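Workshop Tips: When Part of the Folding Table Gets Automated
Ilton Workroom Notes, 4 May 2021
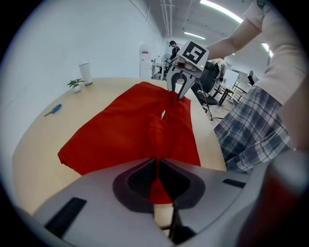
What happens to the people who fold when a machine takes over some of the folding?
Most of them stay at the same table and do different parts of the job. The machine gets the plain, repeated pieces. People keep the sorting, the checking, the odd sizes and anything that comes out of the bag in a knot.

We do garment finishing and returns at Ilton, and the Clultgate folding line has been running in our back room since September. These tips come from that stretch. They should suit any small shop that handles clothes, linens or work uniforms.

Sort before you feed
Keep stretchy knits apart from stiff cotton. Our line jams far more on mixed piles. One person sorting for 15 minutes at the start of a shift saves a lot of stopping later.

Find the middle first
Whether you fold by hand or with a gripper, lay the piece out and lift it along the center line. If you grab a corner, the fabric twists and you have to start again. Pinch only as much cloth as you need to hold it.

Let the slow pieces go
A red pair of pants with a drawstring took us longer to set up for than to fold by hand. We now have a bin for those. Nothing in that bin goes near the machine.

Clear the reach area
Cups, tools and plants belong at the far side of the table or on a shelf. Sleeves and pant legs swing out when they are lifted and will sweep up whatever is close by.

Change jobs during the day
Feeding the line is easier on the shoulders than folding but harder on the attention. We switch every two hours. People who stayed on it all day missed more stains and loose buttons by the afternoon.

Write down the stops
A pencil and a sheet taped to the wall will do. Put the time, the garment and what went wrong. Our first sheet had 198 lines on it, and most were the same two problems: hoods and wet labels.

Talk about pay and hours early
We waited too long on this. Folders had been paid partly by the piece, and the piece count stopped meaning much once the line took the easy ones. We moved to a flat hourly rate in the second month. Do it before the machine is plugged in.

Cleaning
Lint builds up on gripping surfaces and makes them slip. Wipe them with a dry cloth at each break. Skip fabric softener on anything you plan to run through.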